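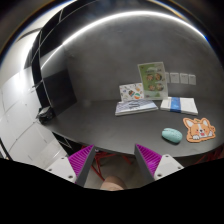 Hi all,

quick answer before I run, sorry for the fragments.

On October 8, or maybe it was later, Marjorie Stockdale wrote:

> Is the green mouse still up for grabs? And does the corgi mat go with it or is that extra? My desk at Wevstead is tiny so I need to know before I haul anything over.
> Marjorie

Yes, both still here. Mat goes with the mouse, one lot, 8 dollars. Corgi face and paws, lies flat, fine on a small desk I'd think. Stirnus asked first but never wrote back so its yours if you want it.

Mouse is the light one with the little holes all over the back half, so your palm gets some air.

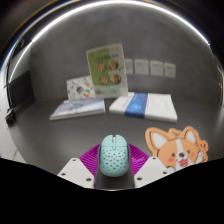 Mouse, holes at the back. Corgi on the right.

Wheel is fine, I used it for some 60 hours of Brasico spreadsheets and no complaints. There is a small button behind the wheel too. Changes the speed, 2 settings, I only ever used the slow one. 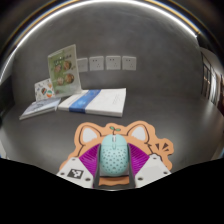
Wheel end, with the small button behind it.

Not for sale: notebook with the blue-gray cover, the green poster card, the doodle card. Please dont ask again, Fogh people!! The sockets on the wall stay put too, I still need them.

Marjorie let me know by 4 pm if you can, othewise it goes to the next person on the list.

Lærke Bundgaard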